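Collecting Demonstrations for Processor Handling: Project Report

Tristen project, group report, 02/04/2020

Our part of Tristen was to gather examples for a learning system that handles parts inside a desktop computer. The policy itself was trained by another group, so this report only covers how the examples were collected and checked.
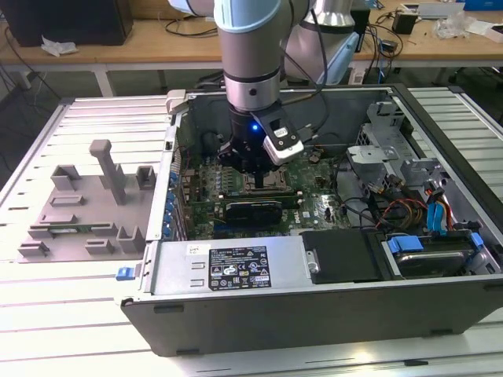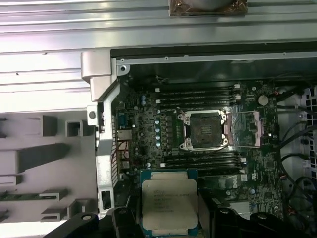 Reading time: 2 minutes

1. Task

We chose the processor because it is small, flat and easy to damage. The socket pins bend under very little force, and the gripper has to stay level near them. The case lies on its side on the slotted table for every run.

2. Method

An operator drove the arm by hand controller while the Lukeck software saved joint positions, gripper opening and the camera views. Each run was one attempt. We started in September with a target of 800 runs and cut it to 600 when we saw how long resetting took.

Starting positions were varied on purpose. The first 200 runs all began from almost the same pose, and the Doucette group told us their model had learned the pose more than the part.

3. Checking

Every run was watched back at double speed by someone who had not driven it. We rejected 141 of the 600. The usual causes were a dropped camera stream or a grip taken at the corner of the processor — a few were plain operator mistakes. Failed grips that the operator then corrected were kept and labelled as recoveries.

4. Problems

The metal lid reflects the room lights, and the wrist view was sometimes too bright to use. We fixed the exposure and closed the blinds. The clocks on the two recording machines also drifted apart. Sernumar, our time-matching script, corrects this afterwards, but it should be run at the end of each session — we left it for weeks and had to redo the labels.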